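4.3 Comparing finger sets on thin glass

Run this check with the Skorel fingers first, then the Zavala set. Keep the speed at 30 for both.

1. Lay a clear petri dish flat on the counter.
2. Open the fingers and lower the wrist until the tips are level with the rim.
3. Check the wrist view. Both tips should show at the near edge of the dish, with a gap between them. 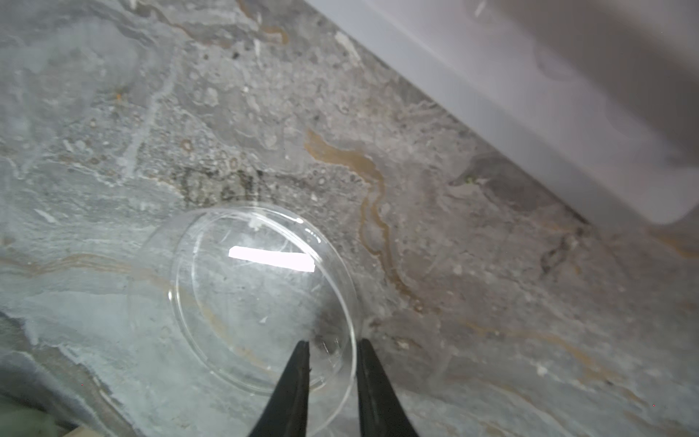

4. Close at force setting 5 and lift.

Caution: Do not go above 5 on glass — the rim can chip.

Note: Glare may hide the rim. Dim the overhead light and repeat step 3.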